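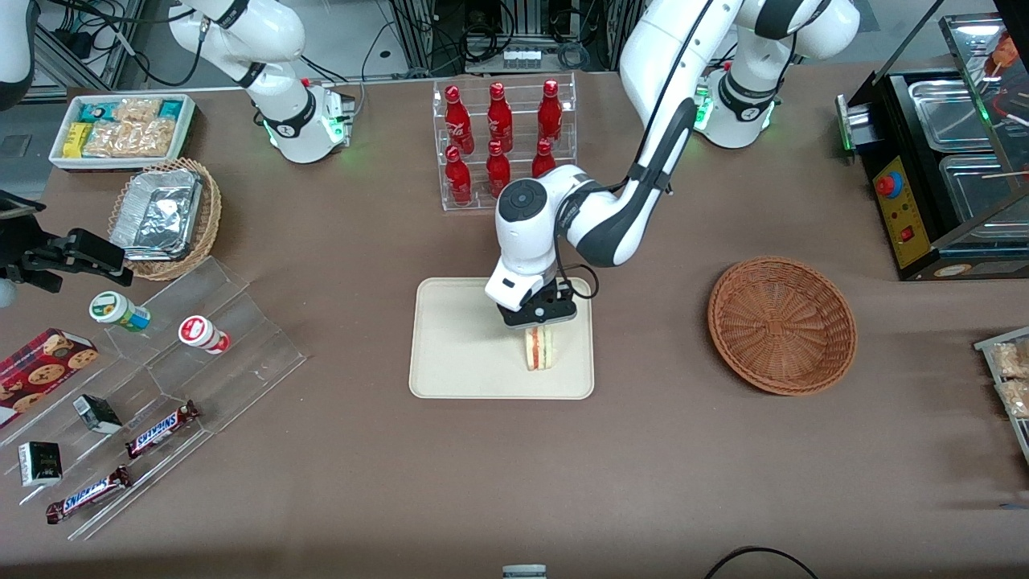

푸드햄 동물쉼터, 로클로 마을에 구조묘 임시보호 거실 ‘아산테의 방’ 문 열어

낯을 가리는 고양이도 제 속도대로 가족을 만날 수 있도록, 렐라 이동상담차도 함께 운행

로클로, 02/11/19 – 길에서 구조된 고양이와 강아지를 돌보고 새 가족을 찾아 주는 푸드햄 동물쉼터가 로클로 마을의 옛 우체국 건물 1층에 구조묘를 위한 임시보호 거실 ‘아산테의 방’을 열었습니다. 오랫동안 마음속으로만 그려 오던 공간을 드디어 이웃 여러분께 소개해 드리게 되어, 쉼터 식구 모두가 며칠째 들뜬 마음으로 방석을 빨고 커튼을 달고 있습니다.

‘아산테의 방’이라는 이름은 지난 8월 로클로 다리 아래 배수로에서 구조된 얼룩 고양이 아산테에게서 따왔습니다. 아산테는 비가 많이 내리던 저녁, 다리 근처를 산책하던 주민의 신고로 발견되었습니다. 처음 쉼터에 왔을 때는 담요 밑에서 나오려 하지 않았고, 사람이 방에 있으면 밥그릇 쪽으로 고개도 돌리지 않았습니다. 철제 우리가 나란히 놓인 보호실은 아무리 깨끗하게 청소하고 조용히 걸어 다녀도 겁 많은 고양이에게는 시끄럽고 낯선 곳이었던 모양입니다. 그래서 직원 한 명이 사무실 한쪽에 낡은 소파와 종이 상자를 놓아 주었는데, 아산테는 그 상자 안에서 사흘을 보낸 뒤 슬그머니 소파 위로 올라왔고, 그다음 주에는 전화를 받는 직원의 무릎에 앞발을 얹었습니다. 지금은 이 마을의 한 가정에서 햇볕이 잘 드는 창가를 차지하고 지낸다는 소식을 종종 전해 듣습니다.

쉼터는 아산테를 보내고 나서 비슷한 성격의 고양이들에게도 같은 기회를 주고 싶다는 이야기를 자주 나누었습니다. 입양을 희망하는 분들이 보호실을 찾아오셨을 때 우리 구석에 웅크린 고양이는 아무래도 눈에 덜 띄기 마련이고, 그러다 보면 쉼터에서 지내는 시간이 자꾸 길어집니다. 집에서는 얼마나 다정하고 수다스러운 고양이일지 보여 드릴 방법이 마땅치 않아 안타까웠는데, 마침 비어 있던 옛 우체국 1층을 빌릴 수 있게 되었습니다.

보통 집처럼 꾸민 두 개의 거실

새 공간에는 거실 2개가 있습니다. 큰 거실은 다른 고양이와 어울려 지내는 데 익숙한 아이들이, 작은 거실은 혼자 있는 편을 좋아하거나 아직 사람 손길이 어색한 아이들이 씁니다. 두 방 모두 소파와 책장, 낮은 탁자를 들여 놓았고 벽에는 오르내릴 수 있는 선반을 달았습니다. 우체국 시절 창구로 쓰던 나무 칸막이는 떼어 내지 않고 그대로 두었는데, 편지를 나누어 넣던 칸마다 수건을 깔아 두었더니 고양이들이 어느 가구보다 먼저 찾아 들어가더군요. 선반을 다느라 고생한 보람이 조금 무색해졌지만, 좋아하는 모습을 보니 그저 고맙습니다.

방에는 텔레비전과 라디오도 있습니다. 청소기 돌리는 소리, 초인종 소리, 설거지하는 소리처럼 평범한 집에서 늘 들리는 소리에 천천히 익숙해지도록 돕는 것이 이 공간의 중요한 역할이기 때문입니다. 직원들은 이곳에서 서류를 정리하기도 하고 책을 읽기도 하면서, 고양이가 먼저 다가올 때까지 함께 시간을 보냅니다.

만남은 예약제로, 한 번에 한 가족씩

방문을 원하시는 분은 쉼터에 전화나 편지로 미리 예약해 주시기 바랍니다. 만남은 한 번에 한 가족씩 진행하며, 한 고양이와 최소 3번은 만나 보신 뒤에 입양을 결정하시도록 권해 드리고 있습니다. 첫날에는 고양이가 소파 밑에서 꼬리만 보여 줄 수도 있습니다. 그래도 서운해하지 마시고 바닥에 편하게 앉아 계셔 주세요. 두 번째 만남에서 손등 냄새를 맡으러 나오는 경우가 많고, 가족분들 가운데는 그 순간이 그렇게 좋았다고 말씀해 주시는 분이 많습니다.

어린이도 보호자와 함께라면 얼마든지 오실 수 있습니다. 다만 작은 거실의 고양이들은 갑작스러운 움직임에 놀라기 쉬우니, 처음 오시는 어린이 친구들은 큰 거실에서 먼저 인사를 나누게 됩니다. 댁에 이미 고양이나 강아지가 있으시면 예약하실 때 나이와 성격을 알려 주세요. 함께 지내기에 알맞은 아이를 골라 소개해 드리겠습니다. 집에서 쓰던 작은 담요를 하나 가져오셔도 좋습니다. 만남이 끝난 뒤 방에 두고 가시면 고양이가 그 댁의 냄새를 미리 익힐 수 있습니다.

렐라 이동상담차, 마을 곳곳으로

쉼터까지 오시기 어려운 분들을 위해 이동상담차 ‘렐라’도 운행을 시작합니다. 렐라는 중고 승합차를 고쳐 만든 작은 상담실로, 안에 탁자와 의자, 체중계, 자료를 꽂아 두는 선반이 있습니다. 입양을 고민하시는 분은 물론이고 이미 고양이와 함께 사시는 분, 마당에 찾아오는 길고양이가 걱정되시는 분도 편하게 들러 주시면 됩니다. 먹이는 무엇이 좋은지, 화장실은 어디에 놓아야 하는지, 이사할 때는 어떻게 해야 하는지, 사소해 보이는 질문도 반갑게 듣겠습니다.

렐라는 진료를 하는 차가 아니므로 예방접종이나 치료는 해 드릴 수 없습니다. 몸이 아파 보이는 동물이 있으면 가까운 동물병원에 먼저 연락해 주시고, 다친 길고양이를 발견하셨을 때는 직접 붙잡으려 하지 마시고 쉼터로 위치를 알려 주시기 바랍니다. 운행 장소와 시간은 쉼터 게시판과 로클로 마을회관 입구에 붙여 두겠습니다.

이웃들의 손길로 마련한 공간

푸드햄 동물쉼터가 문을 연 뒤 지금까지 새 가족을 만난 동물은 모두 1226마리입니다. 한 마리 한 마리마다 이동장을 들고 문을 나서던 가족들의 얼굴이 있었고, 그 가운데 많은 분들이 이번 공사에도 힘을 보태 주셨습니다. 페인트를 칠해 주신 분, 쓰지 않는 책장을 트럭에 실어다 주신 분, 손뜨개 방석을 한 보따리 보내 주신 분까지, 고마운 마음을 일일이 다 적지 못해 죄송할 따름입니다. 특히 로클로 초등학교 학생들은 고양이 그림을 100장이나 그려 보내 주었습니다. 그림은 현관에서 큰 거실로 이어지는 복도에 붙여 두었으니, 오시는 길에 찬찬히 구경해 주시면 좋겠습니다. 파란 고양이도 있고 날개 달린 고양이도 있습니다.

임시보호 가정도 계속 모집합니다

거실이 생겼다고 해도 모든 고양이를 이곳에서 돌볼 수는 없습니다. 젖을 막 뗀 새끼 고양이나 나이가 많은 고양이, 수술을 마치고 회복 중인 고양이는 여전히 조용한 가정집에서 지내는 편이 좋습니다. 몇 주라도 방 한 칸을 내어 주실 수 있는 분이 계시다면 꼭 연락해 주세요. 사료와 모래, 이동장은 쉼터에서 빌려드리거나 보내 드리고, 돌보시는 동안 궁금한 점은 담당 직원이 전화로 도와드립니다. 고양이를 길러 본 경험이 없으셔도 괜찮습니다. 보호를 시작하기 전에 아산테의 방에서 짧은 교육을 받으실 수 있고, 고양이를 안는 법이나 약 먹이는 법도 그때 차근차근 알려 드립니다.

물품 기부는 깨끗한 수건과 홑이불, 뜯지 않은 사료, 튼튼한 종이 상자를 가장 반갑게 받고 있습니다. 솜이 든 큰 이불은 세탁과 보관이 어려워 받지 못하는 점을 너그러이 이해해 주시기 바랍니다. 물품은 쉼터 정문 옆 접수대에 맡기시면 되고, 무거운 짐은 미리 전화를 주시면 직원이 나가서 함께 옮겨 드리겠습니다.

푸드햄 동물쉼터 소개

푸드햄 동물쉼터는 로클로와 인근 마을에서 구조된 고양이와 강아지를 보호하고 입양을 돕는 비영리 단체입니다. 구조와 보호, 입양 상담을 비롯해 임시보호 가정 교육과 잃어버린 반려동물 찾기 게시판을 운영하고 있습니다.

취재 및 방문 문의: 푸드햄 동물쉼터 홍보 담당
촬영을 원하시는 언론사는 고양이들이 놀라지 않도록 사전에 시간을 협의해 주시고, 실내에서는 플래시 사용을 삼가 주시기 바랍니다.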